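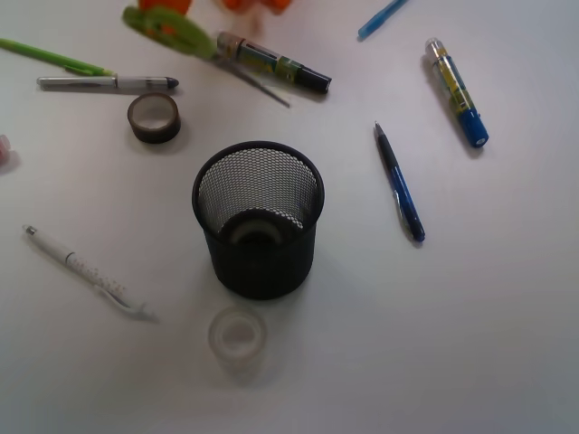

Visiting the Haddad House: Frequently Asked Questions

Who designed the house?
The Haddad House is the work of the architect Rezaul Cassim, who also designed the Narkora Library. It is owned and managed by the Rallorby Architecture Trust.

Do I need to book in advance?
Yes. All visits are guided, and places are limited to six people per tour. Tickets are not sold at the door.

May I take photographs?
Photography for personal use is permitted in the courtyard and the ground-floor rooms. Tripods and flash are not allowed. Commercial photography requires written permission from the Trust.

Is the house accessible to wheelchair users?
The ground floor and the courtyard are step-free. The upper floor and roof terrace are reached by a narrow spiral stair -- visitors who cannot use it may view the drawings of these rooms in the study.

Can I consult the original drawings?
The archive holds almost 3,000 sheets, including the competition entry for the Flultach Market Hall. Researchers should write to the archivist, Yolanda Mercado, stating the sheets they wish to see. Only pencils may be used in the reading room.

Is the house open all year?
The house closes in August for conservation work. The reading room remains open by appointment.

Are children admitted?
Children are welcome when accompanied by an adult. Strollers must be left at the entrance.

Last updated: February 24, 2020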